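Relatório de progresso — Projeto Tevetti de organização doméstica e reaproveitamento têxtil
Apresentado à Fundação Linisard
Data: 23/05/2019

1. Enquadramento

O presente relatório dá conta das atividades desenvolvidas ao abrigo do apoio concedido pela Fundação Linisard ao projeto Tevetti, cuja execução cabe à Associação Cuadros. Abrange a segunda fase dos trabalhos, dedicada à triagem, dobragem e arrumação de vestuário em quartos de habitação corrente. A primeira fase, relativa ao levantamento das necessidades das famílias inscritas, foi objeto de relatório próprio.

2. Atividades realizadas

Durante o período em apreço foram acompanhados 124 agregados familiares, distribuídos por três freguesias. Em cada habitação realizou-se uma visita inicial, seguida de uma sessão de trabalho no quarto de dormir, onde se concentra, na maioria dos casos, a roupa por arrumar. Foram triadas 529 peças, das quais a maior parte permaneceu na posse das famílias. As restantes seguiram para o armazém Kikix, onde aguardam classificação por tamanho e por estado de conservação.

O procedimento adotado mantém-se simples. A roupa é reunida sobre a cama e separada por tipo de peça — camisolas, calças, roupa interior, roupa de casa — e só depois se inicia a dobragem. As camisolas de algodão são estendidas uma a uma, com a frente voltada para cima, alisadas do decote para a bainha e dobradas em três no sentido do comprimento. As peças com estampado grande são dobradas de modo a deixar o motivo visível, o que facilita a sua identificação dentro da gaveta.

Foi abandonada a utilização de moldes de cartão, prevista na candidatura. As equipas verificaram que os moldes não se adequavam a peças de criança e que atrasavam as sessões. A verba correspondente, ainda não executada, poderá ser transferida para a rubrica de caixas e divisórias, caso a Fundação assim o entenda.

3. Condições de trabalho

A principal dificuldade encontrada diz respeito ao espaço. Numa parte considerável das habitações a cama é a única superfície de dimensão suficiente para estender roupa, e as sessões decorrem por isso entre almofadas, lençóis e outros objetos de uso diário. Optou-se por não exigir às famílias que desocupassem previamente o quarto. Esta decisão alongou algumas sessões, mas permitiu trabalhar nas condições em que a arrumação terá de ser mantida depois de terminado o acompanhamento.

Registaram-se ainda atrasos na entrega de cestos e divisórias, entretanto regularizados. Três sessões foram remarcadas a pedido das famílias e realizadas ainda no mês de maio, sem encargos adicionais para o projeto.

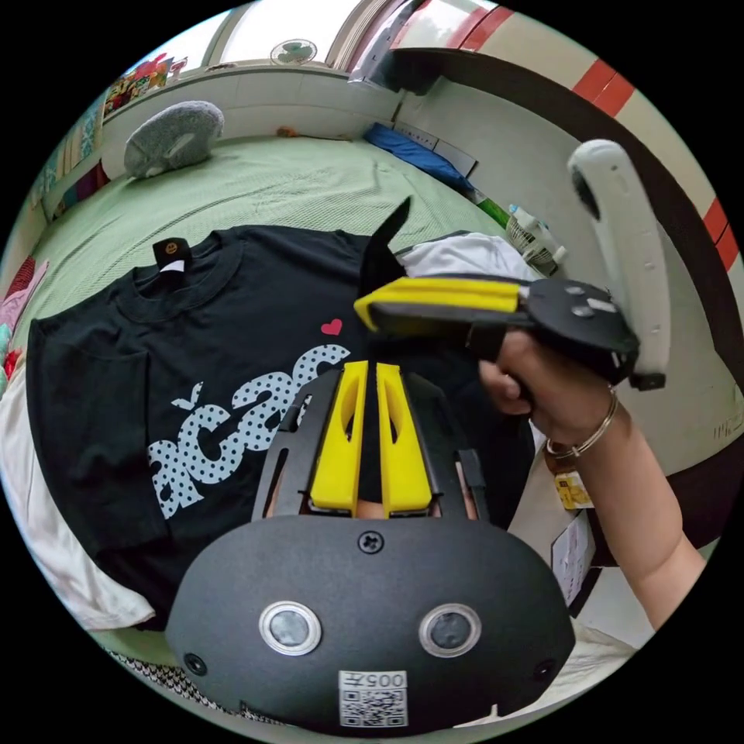
Figura 1 — Camisola preta de manga curta estendida sobre a cama, com outros tecidos junto às mangas.

4. Execução financeira

As despesas com deslocações e material de consumo situam-se dentro do orçamento aprovado. A rubrica de armazenamento apresenta um ligeiro desvio, resultante do prolongamento do contrato com o armazém Kikix, que será compensado na fase seguinte. O mapa de despesas e os comprovativos seguem em anexo separado.

5. Trabalhos previstos

Na terceira fase serão realizadas as visitas de seguimento, destinadas a verificar em que medida a arrumação foi mantida e que ajustes são necessários em cada quarto. Está igualmente prevista a redação de um guia de dobragem para distribuição às famílias, com versão de leitura fácil. O texto encontra-se em preparação e será submetido à apreciação da Fundação antes da impressão.

Solicita-se à Fundação Linisard que se pronuncie sobre a transferência de verba referida no ponto 2, de forma a permitir a encomenda das divisórias antes do início das visitas.

Associação Cuadros
Coordenação do projeto Tevetti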